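Häufige Fragen zu Teppichboden und Möbelfüßen

Wie oft sollte ich unter dem Tisch saugen?
Zweimal pro Woche reicht meist. Rund um die Beine sammelt sich mehr Staub – dort hilft die Fugendüse.
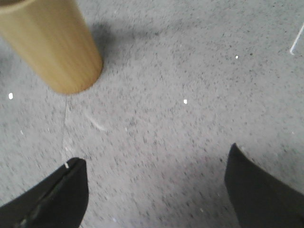 Wie bekomme ich Druckstellen aus dem Teppich?
Legen Sie ein feuchtes Baumwolltuch auf die Stelle, bügeln Sie kurz auf niedriger Stufe darüber und bürsten Sie den Flor auf. Bei älteren Abdrücken 3-mal wiederholen.

Brauche ich Filzgleiter auf Teppich?
Filz ist für harte Böden gedacht. Auf Teppich nehmen Sie Kunststoffgleiter, bei Nyberg im 6er-Pack erhältlich.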